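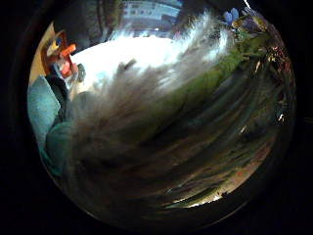

Ticket 3000-253
Product: Nultano window planter, long model
Opened: 12/20/21
Status: Open, waiting for part

Problem as reported
Plants on the windowsill are leaning hard towards the glass and the lower leaves are going brown. The water gauge reads full all the time. Customer keeps a few ornaments among the pots and wants to know if they should come off the sill. Planter bought in August from Cindach, no trouble until the heating went on.

First reply
Please lift the inner tray out and check the depth of water underneath. The float should move freely when you press it with a finger. Let us know which compost you used and whether there is a radiator under the sill.

Customer update
Tray lifted. Float was stuck at the top with white scale on the stem. Water underneath was well over the line and smelled stale. Compost is the Bukhari indoor mix, one bag, nothing added. There is a radiator under the sill and it comes on twice a day. I had been topping up whenever the surface looked dry.

Second reply
The surface dries out quickly over a radiator while the bottom stays wet, so it is not a good guide. Please do the following.

Empty the reservoir completely.
Soak the float and stem in warm water with a spoonful of white vinegar for an hour, then rinse.
Leave the tray out overnight on newspaper.
Put it back and add 300 ml only.
Do not top up until the gauge drops to the lower mark.

Cut off any leaves that are brown all the way through. Leaves that are only marked at the edges can stay. The leaning is normal at this time of year, turn the pots a quarter turn each week. Ornaments are fine on the sill as long as they do not block the overflow slot at the left end of the planter.

Customer update
Done as above. Float moves but sticks again if the tray is pushed fully to the back. Overflow slot is clear, I moved one ornament along to be sure. Stale smell has gone. No new brown leaves so far but the old ones have dropped more bits on the floor.

Third reply
Sticking at the back means the float guide is bent. This was changed on later trays. Replacement guide is part 31 and is held by Hevum, who send out spares for us. No charge. Until it arrives, leave a finger's width between the tray and the back wall, and check the water by lifting the tray, not by the gauge.

Customer update
Address confirmed. Is the new guide a push fit or does it need the small screws from the old one?

Reply
Push fit. Keep the screws, they also hold the end cap.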